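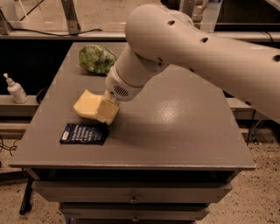
Every summer the Hawthorne building in Solville opens its doors for one day, and this year I finally got a ticket. I've walked past the place for years on my way to the station and had only a vague idea that robots lived in it. They do, and they were hard at work! My favourite was the kitchen-table job, where a big white arm leans in over a grey table with drawers and holds a yellow sponge in its gripper, squeezed so that one side flares out. Look at how small the gripper is next to that great smooth upper arm. I stood at that table far longer than I meant to, and went back to it after lunch.

3 minute read

The tables belong to a project called Gornaron, which is all about getting arms to handle ordinary household things. The people running it were very patient with us. I'd expected car parts and sparks, and what I got was sponges and packets - much better, if you ask me, as I know how a sponge ought to behave and could tell when something clever was going on.

Notes from the day are below, in the order I went round.

THE FRONT HALL

Tickets checked, a sticker for your coat, and a map that somebody had photocopied slightly crooked. There were 100 places in the morning and 50 in the afternoon. I was in the morning lot and managed to hang on well into the second half. The queue was mostly families, plus a good few people who clearly do this for a living and asked questions with a lot of letters in them.

THE TABLES

Soft things are hard. I heard this from three different people at three different tables, and by the third I believed it. A wooden block is the same shape whenever you pick it up, but a sponge gives way as you grip it, and then the bit you were planning to put down first isn't where you thought it was. You can see how bent the sponge gets in the picture at the top. A flat packet is awkward in another way, as there's so little edge to get hold of. There's a dark blue one lying on the table just below the sponge, and I spent a good while trying to work out how I would pick that up with only two fingers and no fingernails. Try it at home, it's maddening.

Behind the arm is a crumpled green thing that my nephew and I argued about all the way home. I say lettuce. He says no lettuce was ever that lumpy. We agreed to leave it there.

THE SCORE SHEET

Next to the tables was a printed sheet with the number of pick-ups the team had logged since January: 1,384. Lots of them went wrong, and I liked that the sheet said so. One of the engineers told us the misses are the ones she reads first on a Monday-morning sort of morning, with a strong coffee, and that a dropped object usually tells her more than a tidy one. The longest run without a drop was 31, and there was a small drawing of a trophy beside it in biro.

THE ZOLACH STAND

Zolach make grippers and had laid out a row of them for people to handle. Lovely things to hold, heavier than they look. You could open and close one with a hand crank and feel the point where it met a tennis ball, a paper cup and a bread roll (the roll had suffered by the time I got to it). A boy in front of me picked up the paper cup on his first go without denting it and got a round of applause. I crushed mine flat. Two goes each was the rule and I'm afraid I had three.

HAVE A GO YOURSELF

Upstairs there was a small arm you could steer with a pair of handles. The job was to move a bean bag from one plate to another. It sounds like nothing at all, and it took me ages - my hands kept wanting to go the way they'd go for a real bean bag, and the arm wanted something a shade slower. After a few tries it began to feel natural, and then my turn was over. I'd have paid extra to stay on.

THE TALK

Half an hour in the canteen, standing room only, on why kitchens are such a good place to test this sort of thing. The answer, as far as I followed it, is clutter. Things get left in front of other things, or at funny angles, or half over the edge, and whoever is clearing up has to cope. The speaker showed a photo of her own worktop and got a big laugh. Someone asked when we could have one to do the washing-up and she said not to throw away the rubber gloves yet.

TEA AND CAKE

Served by humans. Very good lemon drizzle.

A FEW PRACTICAL BITS IF YOU FANCY IT NEXT YEAR

Tickets are free but they go quickly, so get on the Hawthorne list in the spring. Go to the tables early, before it gets crowded, and stand to one side of the arm if you can, where you get a clear view of the fingers. Wear something light as the rooms get warm. The lift is at the back, past the Zolach stand, and everything upstairs can be reached with a pushchair. Parking is hopeless, but the walk from the station is short and flat.

If you were there too and found out for certain what the green thing was, please write and tell me. There is a bar of chocolate riding on it.

Posted July 9, 2018

We use cookies to remember your settings and to count visits to this site. By carrying on you agree to this. OK | Read more

Contact | Copyright Solville Days Out | Back to top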